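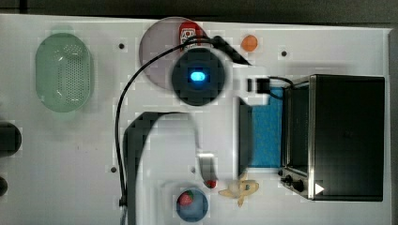 The robot arm over the practice table, with the toy food set out.

Meet the Witus: a robot arm that learns kitchen jobs

Last updated 2021-03-08

Picking up a strawberry is easy for you. Your eyes find it, your hand goes to it, and your fingers squeeze just enough. You learned how to do this when you were a baby, and it took you a long time.

A robot arm has to learn it too. The Witus is a kit that schools and libraries can borrow from a company called Bokport. It comes with an arm, a computer, a box of kitchen things and toy food, and a book of jobs to try. There are 151 jobs in the book. The first ones are short, like moving a piece of fruit into a bowl. The last ones have many steps and can take a whole afternoon.

What is a joint?

Your elbow is a joint. So is your knee. A joint is a place where something bends or turns. A robot arm has joints as well, and each one has a motor inside. When you want the arm to go somewhere, the computer works out how far every motor should turn. If one motor turns too far, the hand ends up in the wrong spot.

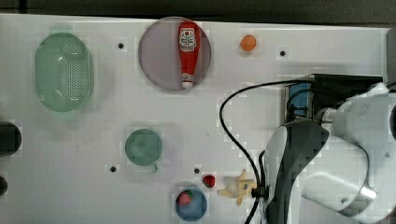 Robots do best when they know where things are. People who use the kit begin by setting the table, and the book tells them to leave space between the things they want picked up. It also asks for different shapes, so the robot gets practice with each kind. A round orange ball can roll away if it is bumped. A mug has a handle that might point in any direction, and a peeled banana has floppy-looking flaps that spread out on all sides. The computer needs a different plan for each of them. Once the arm has learned one layout, you move everything and start again.

Xuân Phùng teaches at the Deltcombe library, where the kit stayed for 11 weeks. Her group tried the strawberry job 233 times and wrote down what happened each time. "The children wanted to stop after the first good one," she says. "I told them one good one could be luck."

What is a gripper?

The gripper is the robot's hand. It goes on the end of the arm, past the last joint, which is called the wrist. Many grippers have only two fingers. They close on an object from both sides, like your thumb and one finger when you pick up a pea.

A camera can be fitted near the gripper. It moves when the arm moves, so its view changes all the time. Things close to it can look very big, and things far away can look blurry.
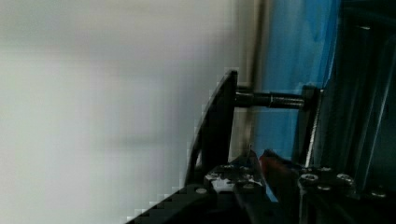

Can we borrow one?

Yes, if your school or library has a sturdy table and a grown-up who has done the Trịnh safety course. The course takes 2 days. Ask your teacher to write to Bokport. The next kits go out in September.

Words to know

Gripper: the part of a robot that holds things.
Joint: a place where an arm bends or turns.
Motor: a machine part that makes something move.
Wrist: the last joint before the gripper.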